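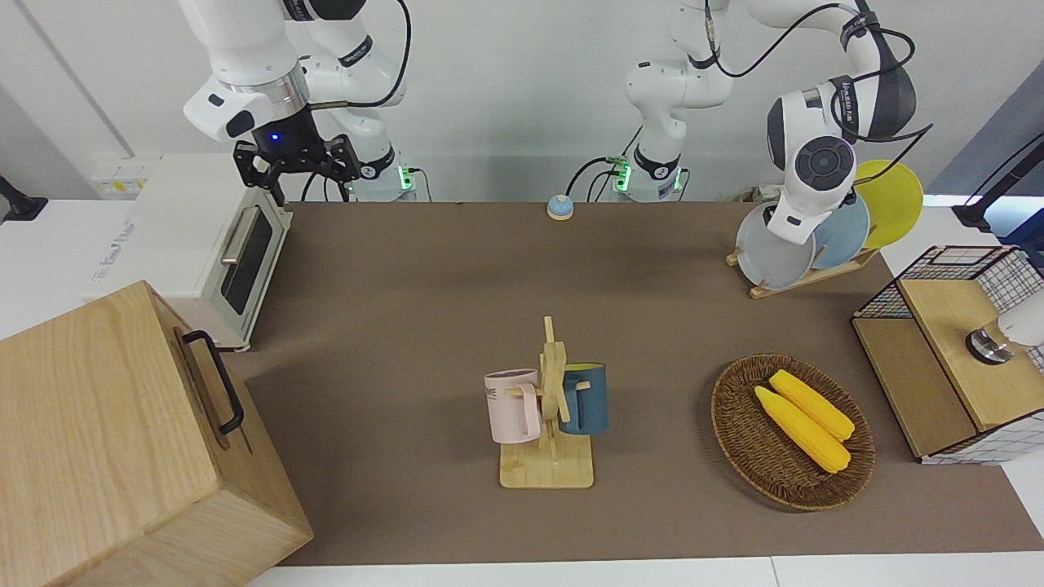 Countertop with a white toaster oven, a wooden box with a black metal handle, and plates in a rack.

**Countertop storage** is the keeping of tableware, food, and small appliances on an open kitchen work surface instead of in closed cabinets. It usually combines freestanding holders (dish racks, mug trees, baskets, wire shelves) with drawer boxes and at least one heated appliance. The term does not cover wall rails or hanging pot racks.

## Layout

Most layouts place objects along the back and sides of the surface and leave the middle clear for work. On a counter 900 mm high, tall items set at the front edge block the reach of a seated or shorter user, so they are normally moved to the back. Appliances that give off heat are placed first, near an outlet, and the remaining holders are fitted around them.

Toaster ovens need space in front for the door to open fully. On models with a drop-down door this space must also allow a tray to be drawn out level. A side-facing position is used on narrow counters, with the oven turned so that its door opens along the length of the counter. The maker's stated clearance for the sides and back applies in either position.
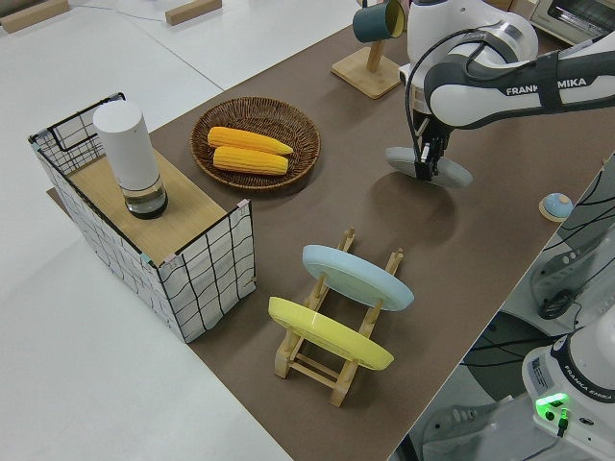

Wire shelves and baskets differ mainly in airflow and in how they treat small items. A wire grid lets air pass on all sides but will not hold anything smaller than its openings unless a board is laid inside. Woven baskets have a closed or nearly closed base and are used for dry produce, bread, and fruit. Unhusked corn keeps longer than husked corn, and both keep better in a refrigerator than in an open basket, where they are normally held only until cooking.

## Dish racks

A dish rack holds plates on edge between uprights or dowels. Spacing is the main dimension. If it is too narrow, deep-rimmed plates will not seat; if it is too wide, flat plates lean and touch. The Katthorpe pattern, a wooden rack sold in two lengths, uses dowels 19 mm thick. The later Lokwood pattern kept the dowel size and widened the gaps.

Wooden racks should be wiped dry after use and oiled from time to time. They are not suited to dishwashers.
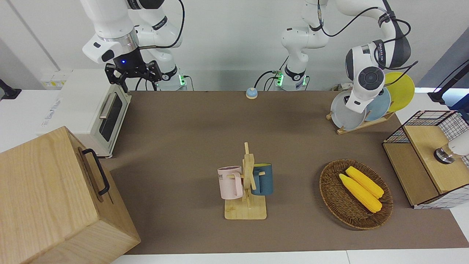 Demetrio Iglesias objected that wooden racks are too often treated as permanent storage, and that plates used less than weekly belong in a cabinet, where they collect less dust. Later household guides generally adopted this view for large serving plates but not for everyday ones.

## Mug trees

A mug tree consists of a base, an upright post, and pegs from which mugs hang by their handles. Stability depends on base width and on even loading. A base 200 mm across is common for trees with two tiers of pegs. Mugs are hung in opposite pairs and removed in the same order, upper pegs first.
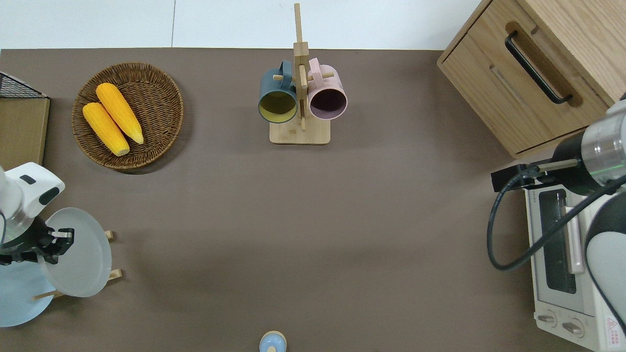

Mug tree with two mugs hung on its upper pegs. To the left, corn cobs in a round woven tray.

## Drawer boxes

Small wooden cabinets and boxes with bar handles hold items that would fall through a rack. The Dantas type has a single drawer, and the Jurness type has a drawer over an open slot. Nonslip feet are fitted to both, as a light box tends to slide when the drawer is pulled.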